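Returns sorting at Allham goes over to robot picking

Staff at the Allham returns depot have new duties from 1st March, when the first stage of sorting for soft goods and small household items passes to robot arms. Kosholm, which runs the depot for several toy and homeware sellers, says no one will lose their job and that all 51 people on the sorting floor keep their present grade and hours.

The depot takes back unwanted goods from shops and online orders. Until now each item has been lifted out of a mixed bin by hand, looked over, scanned and put on one of the lines for resale, repair or recycling. The work is light but constant. A sorter on a full shift bends into the bins several hundred times, and back and shoulder strain has been the most common reason for sick leave at Allham for some years.

Under the new arrangement the arm does the lifting. It takes one item at a time from the bin and sets it down at a bench, where a member of staff checks it and decides where it goes. The decision stays with the person at the bench, and so does anything to do with damage, missing parts or hygiene.

The control software comes from Stojanović, a small engineering firm, and was set up with the help of two sorters who were released from the floor for the purpose. They chose the test loads from goods they knew to be awkward: soft toys, foam pieces, fabric items that fold over whatever is next to them, and light plastic things that tip over when touched. Both have since been made permanent cell leads, a new post that carries a small pay rise.

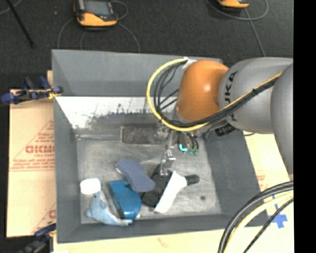

What changes on the floor

The main change is in how the day is divided. Sorters will spend two hours at a checking bench, then move to repacking or to the repair line, and then go back to a bench. The old pattern kept people at the same bin for most of a shift. Kosholm says the shorter turns are meant to stop the bench job becoming a matter of waiting for the next item.

Each cell will handle up to 300 items an hour when the load is easy. Mixed loads are slower, and the company has set no hourly target for them before June. Staff representatives had asked for this in writing, as there was concern that the pace of the arm would become the pace of the person beside it. The bench worker can pause the arm at any time and does not have to give a reason. Pauses are logged for the cell, with no names attached.

Some goods stay with people altogether. Glass, anything with a loose battery and anything over the weight limit will go straight to the hand-sorting area, which keeps six places. Tangled items are also sent there if the arm fails to pick them up after three tries. Sorters who took part in the trials said that thin, floppy fabric gave the most trouble, often coming up together with the item underneath.

Training and pay

Everyone on the sorting floor gets two days of paid training. The first covers safe working near the cells, stopping and restarting, and what to do when an item is dropped. The second is spent at a bench alongside a cell lead. Those who want to go further can apply for a longer course in clearing faults and changing grippers, with eight places in the first round. It is held at the company's Flistalcombe site, and travel is paid.

A one-off payment of £500 will be made to each member of the floor staff once their cell is in regular use. Agency workers who have been at the depot for more than twelve weeks are included. They had been left out of the first version of the agreement and were added after talks in the new year.

Not everything is settled. The night shift runs with fewer people, and the two sides have yet to agree whether one cell lead can look after more than one cell at a time — for now the cells will run on days only. There is also a question over noise near the repair line, where the benches have been moved closer together to make room. Readings will be taken in the first month and put up on the canteen noticeboard.

The Flistalcombe site, which handles larger returns such as garden furniture, is not part of the change. Kosholm says it will look at the results from Allham before deciding on any other depot, and staff there will be consulted first.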